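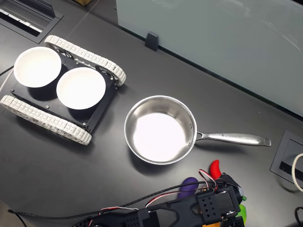 Chapter 4
Bowls, Pans and the Space They Take Up

I cooked for years before I gave any thought to the shape of the things I cooked with. I bought by price, or by color, and then I wondered why my one good cupboard would never shut. So this chapter starts with shape, before we get anywhere near a recipe or a shopping list. Take a plain round bowl and a saucepan. From the rim down they have plenty in common – both are round, both are open at the top, both will hold your soup. Then you get to the handle, and the saucepan suddenly wants a lot more of the table. The steel one at the start of this chapter has a long, slender handle reaching out to the right, with a hanging hole in its flattened tip, while the two white bowls manage to sit side by side on one flat black plate. Keep that difference in your head, because most of the chapter hangs on it (sorry, the pun got away from me).

When I moved to Millonton my kitchen had 30 inches of counter and a single shelf. I owned 20 bowls. I know! Most of them had come from the Stusine outlet, where they were sold off in mixed boxes, and hardly any two would nest. I stacked them anyway, and every morning I lifted down a wobbling tower to get at the one I liked. The pans were worse. I had them on the same shelf with the handles pointing every which way, and my sleeve caught one at least once a week.

What fixed it was a pencil and a strip of paper. I measured each piece twice, first across the rim and then across its whole reach, handle and all. You'll do the same in Activity 4.1, and I'd ask you to do it with real kitchen things in front of you. Guessing doesn't work. My own guesses were off by inches, always on the small side.

Words to know before you go on

Rim: the top edge of a bowl or pan. Some are thin, some are rolled over.
Reach: the longest straight line across a piece, including any handle.
Footprint: the patch of table or shelf the piece covers.
Nesting: fitting one piece inside another of the same general shape.

You'll also meet the Herrero kitchen plan again in Section 4.3. We used it in Chapter 2 for walking paths, and this time we'll fill its shelves. Bring the squared paper you had then, and a ruler if yours has gone missing in the meantime.

4.1 Measuring what you own

Pick six pieces from your kitchen, and make sure at least two of them have handles. Set them out on a clear table with some space between them. Write down the rim width and the reach of each, in inches, in the chart on page 106. If a piece has two handles, measure from the tip of one to the tip of the other.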